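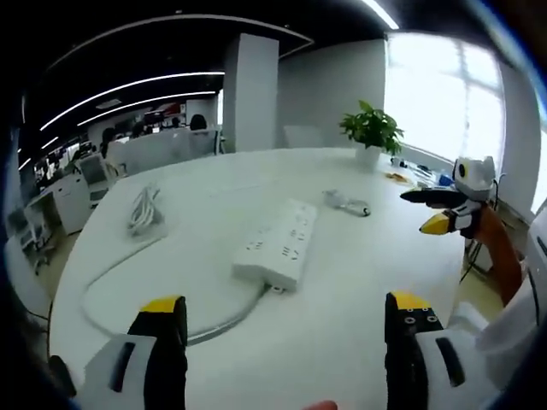

Free Card Games Should Publish Their Odds Before Launch

The digital card game Wastdale will leave its closed test in March with 479 cards, of which 122 can be obtained only from sealed packs. Its publisher, Lireo, has stated that pack odds will be released "in due course." This publication takes the view that the odds should be available on the day the store opens.

A free game is entitled to earn money. Servers, artists and balance work must be paid for, and players who spend nothing benefit from those who do. The difficulty arises when a purchase is offered without the facts needed to judge it. A pack of 5 cards may be a fair offer or a poor one, and a new player has no means of telling which.

Vidar Björklund, design lead at Lireo, has argued that early figures would mislead, as rates are still being adjusted. The concern is reasonable. It may be met by dating each table and posting a notice 24 hours before any change takes effect. The smaller studio Pustirus already follows this practice, and its players have grown used to reading the notices.

Jaqueline Carrillo, who organizes open tournaments, raises a further point. Entrants need to know what a competitive deck is likely to cost before they commit to a season. At present they rely on tallies kept by other players, which differ widely.

Trading between accounts would ease the problem but would not remove it, because market prices depend on the same hidden rates. Lireo should publish the full table, by rarity and by pack type, inside the game client and before the first sale is made.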